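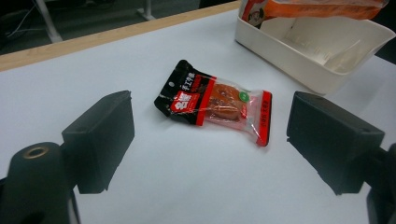 Snack packet on a white tabletop.

Latance concentrated floor and surface cleaner, 19 litre drum
Reviewed 6 December 2019

The drum says "plant derived" in three places and gives the dilution rate in one, on the back, in grey type. That set the tone for me.

We look after 9 small offices in Carnumville and switched two of them to Latance in August. The supplier, Nasr, quoted us $249 a drum and told us it would replace four products. It has replaced one and a half. On vinyl and sealed concrete it does a fair job at the weaker mix. On kitchenette benches it left a dull film until we went over them again with plain water, so there goes the labour saving.

Smell is mild, a bit like cut cucumber. Staff at one site liked it, staff at the other asked if we'd stopped cleaning.

My bigger gripe is the paperwork. I asked what the "low impact" claim was measured against and got a brochure with a leaf on it. No test report, no third party label I could look up. The safety data sheet did turn up, after almost 25 days, and it's perfectly ordinary. Still has a skin irritation warning, so wear the gloves.

The pump is sold separately. It drips. Our Flinavville crew went back to a jug and a funnel, and the colour is so pale you can't tell a mixed bottle from water unless you label it.

Would I buy it again? One drum, maybe, for the hard floors, if the price comes down. I wouldn't sign the yearly supply deal they keep emailing me about. Three stars out of five, and the third one is for the lid, which seals properly.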